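Paid parking on the Messina strip? Go on then

I'll say it up front so you can stop reading if you like: I think council should put meters along Messina Street, and I say that as someone who has parked there for free for years and enjoyed every minute of it.

My usual Saturday-style errand run (it never is the weekend, I work odd shifts) goes like this. I want bread and a haircut. I do two laps past the bakery, one past the chemist, then give up and leave the car in the Wundo car park behind the old cinema, where there are always spaces because it's a 700 metre walk and people act like it's the Nullarbor. Meanwhile the same utes have been out front of the shops since breakfast!

The council paper says there are 2,000 spaces in the town centre. I believe it. We've got plenty of parking, it's just that the good bits are full of cars that don't move all day.

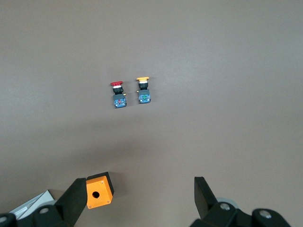
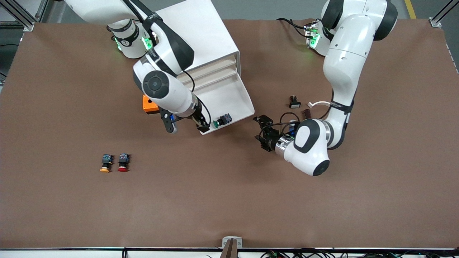
Red-capped pushbutton switch on a tabletop (first photo); two white robot arms at a table covered with brown paper (second).

So here's what I'd do. Keep the first 2 hours free, on the street, everywhere. After that, charge. Leave Wundo free all day for anyone who works in town, and put some decent lights along the lane, which is a shocker after dark in November storms. Falel Road can stay as it is, the dentist's patients have suffered enough.

I know the traders are nervous. My favourite cafe has a petition on the counter and I got a bit of a look for not signing it (still got my flat white, thanks). But Lerkano brought in meters 8 years ago with the same fuss beforehand, and I can get a park there at lunchtime now, so guess where I've been buying my lunch.

Submissions close 4th July. The form's on the council site, down the bottom under the bin calendar.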